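Menu Opinion Features Letters Subscribe

Opinion / Robots & Shop Floor

The simulated cell needs a maintenance log too

By Euan Dow

We have two copies of one work cell. One is bolted to the floor at the Menzies building and has an arm, a two-finger gripper and a bench. The other lives on a server and has the same things, drawn and simulated. The first has a maintenance log that goes back to the day it was installed. The second has a folder with a few files called "final" in it.

I think that is wrong, and I think most shops that run a simulated cell next to a real one are making the same mistake. A simulated cell goes out of date. It should be looked after on a schedule, by a person whose job it is, with a written record of what was changed.

The objection I usually hear is that software does not wear. There is no grease to dry out and no belt to stretch. That is true as far as it goes. But the real cell does wear, and people fix it, and every fix moves it a little away from the copy. Somebody swaps the finger pads for a thicker pair. Somebody shims the bench because the floor is not level. Each change takes ten minutes and is sensible. The copy still has the old pads and the old bench, and every path we plan in it is planned for a machine that no longer exists.

We paid for this in November. A job for Jekari had been worked out entirely in simulation, 412 grasps on a small fixture, all of them clean. On the floor the gripper touched the fixture on the way in and pushed it over. The programmer spent the morning on his planner settings. The planner was fine. The real fingers were 6 millimeters longer than the ones in the model, and had been for most of a year. The change was in the paper log, in good handwriting, with initials. It had never been carried over.

So we started doing what I would call a service on the simulated cell. It is dull work and I recommend it.

Start with the numbers that come off the real machine. Measure the fingers, the pads, the height of the bench, and the distance from the robot base to two fixed points. Use the same calipers each time and write down who held them. Then open the model and check each value. Fix the ones that are off before you touch anything else.

Next, check the collision shapes. These are the simplified solids the software uses to decide whether two things are touching, and they are often a poor match for the surfaces drawn on screen. A finger can look right and have a box around it twice as wide. Turn the drawn surfaces off, look only at the solids, and move the arm slowly through its tightest job.

Then friction and mass. People dread this part, and it is where the guesses pile up. Our model had a friction value for the pads that had been typed in by a contractor from Renevex who had needed something to get through a demonstration. It was a fair guess for that day. It stayed in for three product changes. We now run a simple slip test on the real pads and copy the result across, and if we have not run the test we write "guess" beside the number.

Last, look at it from close up. I mean put the view down by the gripper and stay there for a while. The wide view that everybody uses makes any cell look healthy.

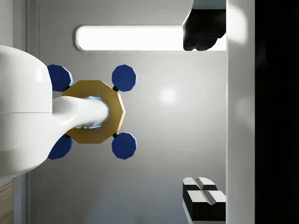 Small faults show at that distance. A part sunk slightly into the one behind it, a finger that meets a surface at a different angle than it does on the floor, a link that has picked up an old offset. I have found more errors this way than with any report the software prints, and I am not an especially patient person.

The whole service takes up to 30 minutes for a cell like ours once the measurements are in hand. The first one took far longer, and I would warn anyone starting now to set aside a full day and expect some arguments about which copy is right. In our house the floor wins. If the model is nicer than the machine, change the model.

There is a fair case against all this. Some groups at Irkitlow vary the values on purpose, running the same job with many different frictions and finger lengths so that it holds up whatever the real cell turns out to be. I have seen it work. But the spread has to be centered on something, and a wide spread around a stale number still misses. It also costs computing time that a pair of calipers would have saved.

What I want is modest. Put the simulated cell in the same log as the real one, on the facing page. When a technician changes a pad, the job is not signed off until the model has the new pad too. Give that task a name and an hour in the week — and do not hand it to whoever happens to be free.

We have kept the facing-page log since the Jekari job. The left side is still neater than the right, and a few lines on the right are blank. I can at least see which ones.

Filed under: Robots & Shop Floor

More in Opinion
Stop buying spare grippers you never test
Who signs off a path change?
The trouble with borrowed fixtures
Letters: paper logs against the tablet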